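搬家以后重新学做豆腐

五月搬进这套房子的时候，我最先拆的一箱不是衣服，也不是书，是厨房里那口旧锅。锅底有一圈烧黑的印子，是我母亲用了很多年留下来的，怎么刷都刷不掉，后来我也不刷了。搬家的师傅问我这个要不要扔，我赶紧抱过来，说不扔不扔，这个是要跟着我走的。

锅拿出来了，总得煮点什么。煮面太随便，炖汤又嫌天热，想来想去，忽然很想吃小时候那种豆腐。超市里盒装的当然也好，我平时吃得不少，凉拌一下，撒点葱花和虾皮，五分钟就是一个菜。可是那种豆腐没有豆子味，或者说有一点，隔着一层。我外婆做的豆腐是有脾气的，天冷的时候硬一些，天热的时候嫩一些，偶尔还会有一点点焦糊味，那是她一边搅锅一边跟隔壁说话说忘了。我们那时候还抢着吃焦的那块呢。

于是就做了。先说豆子。楼下杂货铺的老板娘叫Brândușa Rusu，名字我练了好几遍才念顺，她自己倒不介意，说叫她布姐就行。布姐店里的黄豆装在布口袋里，拿木勺舀，我第一次去，她问我要发豆芽还是磨浆。我说磨浆，她就从底下另一个口袋里给我舀。我问有什么不一样，她想了想，说下面那袋新一点，圆一点，你回去泡了就知道。我泡了，也没看出什么来，不过豆浆确实香。后来我就只买下面那袋了。

泡豆子这件事，我以前总是急。晚上想起来了，拿热水一冲，指望它两个小时就胖起来，结果外面一层软了，芯子还是硬的，磨出来的浆稀稀的，渣倒有一大盆。这回我老老实实泡了一夜。早上起来去看，豆子把碗都撑满了，有几颗滚到了台面上，捏开来，两瓣中间平平的，没有凹下去的那个小窝，就是泡好了。这个看法是外婆教的，我居然还记得。很多正经事我都忘光了，比如她的电话号码，比如她爱听哪一出戏，偏偏记得豆瓣中间那个小窝。

磨浆我用的是一台Zemo的小机器，用了好几年，声音像拖拉机。在老房子的时候楼板厚，没人说什么，新房子我就有点心虚，特意等到早上九点以后才开。开了一会儿，有人敲门，我心想坏了，开门一看是对门的Nabila Pasaribu，手里端着一个空碗，笑眯眯地问我是不是在打豆浆。她说她家乡也吃豆腐，还吃天贝，她奶奶会拿香蕉叶包着做。我们两个就站在门口聊了半天，机器在里头轰轰地响，她走的时候碗里装了满满一碗热豆浆，我手里多了一小瓶她自己熬的辣酱。那瓶辣酱后来救了我好几顿饭，这个另外再说。

滤渣是最累人的。纱布要两层，先用水浸湿拧干再铺，不然第一勺浆全让布喝了。我手劲小，拧到后来胳膊直抖，浆顺着手腕往袖子里流。外婆家是有一个木架子的，布口袋吊在架子底下，来回地晃，浆就哗哗地下来。我小时候觉得那个架子像秋千，总想坐上去，被骂过不止一回。现在想想，她一个人晃那么大一袋豆子，该有多沉啊。

煮浆要守着。豆浆有假开，泡沫一下子涌上来，看着是开了，其实还早，得把火调小，撇一撇，再慢慢煮透。这一段什么也干不了，手机也不能看，就是站着搅。我倒是很喜欢这一段。窗户开着，楼下有小孩在学骑车，摔了也不哭，爬起来接着骑。锅里的热气扑在脸上，整个屋子都是豆子的味道，新房子那股油漆味总算被压下去了一点。搬进来这么多天，我好像是在那个早上才觉得，哦，这是我家了。

点卤我失败了两次。第一次用的是白醋，下手太重，豆花倒是结得很快，压出来一块又酸又硬的东西，我切成小丁和肉末一起炒了，放了很多Nabila的辣酱，家里人说这个豆干不错。我没有纠正。第二次换了盐卤，水温不对，等了又等，锅里还是一锅白汤，只有底下沉着一些细细的絮。我盛出来加糖当豆浆喝了，喝到最后满嘴都是苦的，也不敢说浪费。

第三次之前，我给老朋友Shivam Negi打了个电话。他在Plesmont做了很多年厨房的活儿，讲话慢，听他讲完一件事，茶能凉两回。他说你不要一次倒下去，分三回，每回沿着锅边走，走完盖上盖子，人走开，不许掀。我说那我怎么知道好了没有？他说你走开就知道了。我听着像是糊弄人的，可是照做了，真的成了！掀开盖子，上面是一层清清的、带点黄的水，底下是一朵一朵的豆花，拿勺子轻轻一推，整个都在晃。我高兴得在厨房里叫了一声，把猫吓得钻到了冰箱后面，半天才肯出来。

接着是压。我没有模具，拿一个漏篮铺上纱布，把豆花舀进去，包好，上面扣一个盘子，再压一罐腌菜。压多久全看想吃老的还是嫩的，我第一回压了40分钟，切得动，煎得住，下锅不散，边上煎出一层金黄，里面还是软的。我站在灶台边上就吃掉了小半块，蘸一点酱油，别的什么都没放。

后来还是想要一个正经的模子。在网上看来看去，看花了眼，木头的要防霉，不锈钢的孔又太大。看东西看久了就会走神，从豆腐模子看到收纳盒，从收纳盒又看到饭盒，看到后来我竟然觉得饿了。
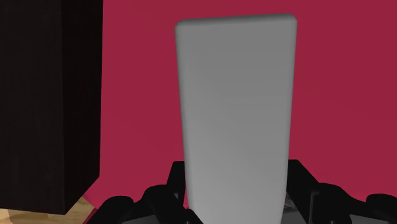 浅灰色的一大块，圆角，越看越像压得老一点的豆腐。

模子最后没有在网上买。布姐听说我在找，从店后面翻出来一个旧的木盒子，底下有缝，盖子稍微小一圈，刚好能往下沉。她说从前装过别的东西，洗洗就能用。我要给钱，她不收，只说下次做好了带一块来。我回家刷了三遍，又拿开水烫过，晾在阳台上，每次路过都要伸手摸一下干了没有。

用木盒子压出来的豆腐，四面都是平的，布纹印在上面，一格一格的，跟外婆家的一模一样。我切了四块，一块给布姐，一块给Nabila，一块冻起来留着炖汤，剩下的晚上红烧了。红烧的时候不用多翻，晃锅就行，酱汁收到能挂住，撒一把蒜叶。家里人多添了一碗饭，猫也坐在旁边看，看得很认真，到底没给它。

豆渣也别扔。我拿来和鸡蛋、葱花、一点面粉拌了，摊成小饼，早上就粥吃。多的分成小包放冷冻，想吃的时候拿一包。有人说可以埋到花盆里，我试了一次，招来好多小飞虫，赶紧又挖出来了，那盆薄荷到现在还有点不高兴的样子。

前天给母亲打电话，讲到点卤要分三回，她在那头说，你外婆也是这么做的呀，你小时候就蹲在旁边看的。我说我只记得豆瓣中间的小窝了。她笑了好一会儿，然后说，那下次你做的时候开着视频，我也看看。所以今天晚上又泡上了一碗豆子，还是下面那个口袋里的，明天早上九点以后开机器，对门大概又会端着碗过来。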